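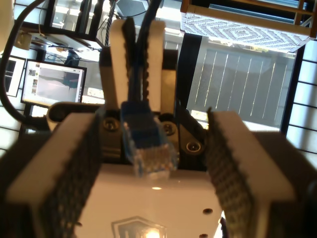 # Network Cables and Wall Ports: Frequently Asked Questions

Kallitz Residence Network Office
Last revised 28/05/2021

The following answers apply to residents and staff of Arsenault Hall and the Skenby Annex. Wireless service is covered on a separate page.

## Do I need a cable to use the residence network?

No. Wireless service reaches every bedroom and study room. A wired connection is recommended for lengthy video calls, remote examinations and large file transfers.

## What type of cable should I bring?

An Ethernet cable with an RJ45 connector at each end. Category 5e is the minimum accepted; Category 6 is preferred for new purchases. The colour of the outer jacket has no bearing on performance. Residents may choose any colour except yellow, which is reserved for equipment maintained by this office.

## How long may the cable be?

Cables in bedrooms may be up to 12 metres long. Cables must not cross a doorway or pass beneath a carpet. Surplus length should be coiled loosely and secured with a fabric tie. Staples and nails are not permitted.

## Can I borrow a cable?

Yes. The service desk on the ground floor of Arsenault Hall lends cables for the length of a term against a $25 deposit. The deposit is refunded when the cable is returned with both connectors intact. Cables returned after the end of term are subject to a late charge.

## The small clip on my connector has snapped off. Is the cable still usable?

The contacts may still work, but without its locking clip the plug can slide out of the port. Please do not tape it in place. Bring the cable to the service desk, where staff can fit a new connector while you wait. There is no charge for cables on loan. For personal cables, the fee is $2 per connector.

## How do I inspect a connector before plugging it in?

Hold the plug up to the light. If the shell is clear, the ends of the coloured wires should be visible and should all reach the front of the plug. The gold contacts should be even in height and free of dirt. A cable with a bent contact or a split jacket should not be used.

## My computer has no Ethernet port. What are my options?

A USB adapter is required. The service desk keeps a limited supply for short-term loan. Personal adapters must be registered through the Grosta portal before first use; registration takes effect overnight.

## The wall port does not respond. What should I do?

1. Confirm that the plug has clicked into place at both ends.
2. Try a second cable, if one is available.
3. Restart the computer.
4. Submit a request through the Grosta portal, quoting the number printed on the wall plate.

Ports in rooms left vacant over the winter break are switched off and reactivated in January. Residents who return early should request activation in advance.

## May I connect my own router or switch?

Personal routers are not permitted in either building. An unmanaged switch may be approved upon written application.

## How should I dispose of an old cable?

Place it in the electronics recycling bin beside the service desk. Cables must not be put in the blue paper and container bins.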